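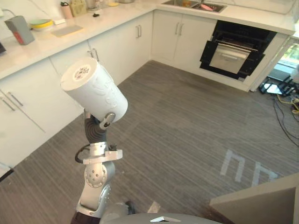

Shiela Calimlim
브레던(Bredon)은 선발만 보면 리그 상위권인데 교체 선수가 들어가는 순간부터 밀린다고 저희 클럽 사람들은 다들 말합니다. 지난 시즌 마지막 6경기 중 5경기에서 후반에 역전당했고요. 저는 럭비를 본 지 얼마 안 돼서 잘 모르겠습니다. 정말 선수층이 얇은 건가요, 아니면 교체 시점이 문제인가요? 2월에 트릴러(Triler) 원정이 있어서 그 전에 알고 싶습니다.

Soriano
둘 다 맞는데 저는 앞줄(프런트로) 쪽이 더 크다고 봅니다. 브레던은 주전 프롭이 빠지면 스크럼에서 계속 반칙을 내줍니다. 반칙이 나오면 상대가 터치로 차내고 라인아웃부터 다시 공격하니까 우리 진영에서 나오지를 못해요. 후반 점수의 상당 부분이 그렇게 나왔습니다.
교체 시점도 늦습니다. 주전을 지칠 때까지 끌고 가다가 한꺼번에 여러 명을 바꾸는데, 그러면 수비 라인 호흡이 안 맞습니다. 트릴러는 프롭을 후반 시작하고 얼마 안 돼서 바꿉니다. 벤치 선수도 컵대회에서 선발로 뛰어 봤기 때문에 가능한 운영이고요. 원정에서는 첫 교체 직후의 스크럼을 한번 보세요. 거기서 버티면 해볼 만합니다.

tistell200
그냥 돈 문제예요. 홈 관중이 2,000명도 안 되는데 무슨 선수층입니까.

Shiela Calimlim
답변 감사합니다. 첫 교체 다음 스크럼을 보면 된다는 거죠? 그런데 2군에서 프롭을 올려 쓰는 건 안 되나요?

Soriano
등록만 돼 있으면 됩니다. 다만 2군 프롭 한 명은 왼쪽(루스헤드)만 봐서 오른쪽이 비면 그대로입니다.

마지막 업데이트: 2월
이 사이트는 쿠키를 사용합니다. 계속 이용하시면 쿠키 사용에 동의하는 것으로 간주됩니다.
문의하기 | 저작권 안내 | 맨 위로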